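Rebuilding the household water log

Posted 2021-03-09
Filed under: house, spreadsheets

I have been reading our water meter by hand since we moved to Dondcombe, and in January the log finally got large enough to be annoying. It had 1,000 rows in one sheet, three date formats, and a column headed "adj" whose purpose I could not recall. What follows is how I restructured it, mostly so I can find the reasoning again.

The old sheet stored the meter reading and the daily use side by side, with the daily use typed in as a number. If a reading was mistyped, the use figure for that day and the next were both wrong, and fixing the reading fixed neither. The new sheet stores readings only. Use is always calculated as the difference between consecutive readings divided by the elapsed time in days.

Elapsed time matters more than I had assumed. I read the meter before breakfast on weekdays and whenever I remember on weekends, so a Saturday "day" can be 27 hours and the Sunday after it 20. Plotted without correction, this gives a sawtooth that looks like a usage pattern. With timestamps to the nearest quarter hour the sawtooth goes away and the weekend peak is a good deal smaller. Most of what is left is laundry.

For rows where I never recorded a time I assumed 7:15 am and set a flag in the next column. Flagged rows are excluded from anything at daily resolution but kept for monthly totals, where the error is negligible.

The "adj" column was a correction for the meter change. The utility swapped the meter without notice and the new one started at zero, so I had been adding the old meter's final reading to everything. I now keep a meter ID on each row and calculate differences only within the same ID. The gap across the changeover is left blank. I asked Renu Mathur, who keeps a similar log for her place in Firnia, whether she interpolates across gaps. She does. I don't, on the grounds that a blank cell is easier to notice in five years than a plausible number.

Units were the other problem. The meter reads in cubic metres to three decimals, and the bill is in kilolitres, numerically the same thing but rounded down to the whole unit. The remainder carries over to the next bill. My calculated total for the last billing period came to 46 kL against a billed 46, so the two agree as closely as the rounding allows.

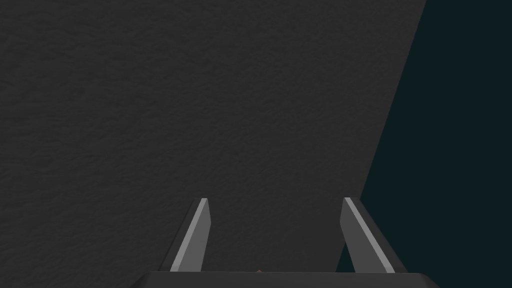

Leak detection is the only part of this with any practical use. The method is to take a reading last thing at night and another first thing in the morning, on a night when neither the dishwasher nor the irrigation is scheduled. Anything over 2 litres I treat as suspicious. One toilet flush will exceed that, so a single bad night means nothing, and I look at the minimum over a fortnight instead. A slow cistern leak raises the minimum. Guests raise the average and leave the minimum alone.

Elie Khasawneh suggested a pulse counter clipped to the meter, logging automatically. I priced it and may still do it, but the meter pit floods in heavy rain and I would be replacing batteries in there in the dark. Manual readings have cost me nothing except the pencil.

Still to do:

Convert the remaining dates to year-month-day. The older ones are day first, apart from a stretch entered on a borrowed laptop that are month first.

Move the tank readings to their own sheet. They are depths in centimetres and have no business sharing a column with volumes.

Work out why row 611 shows negative use. Probably transposed digits.

Comments are open if anyone has a tidy way of handling daylight saving in elapsed time calculations. At present I subtract the hour by hand twice a year.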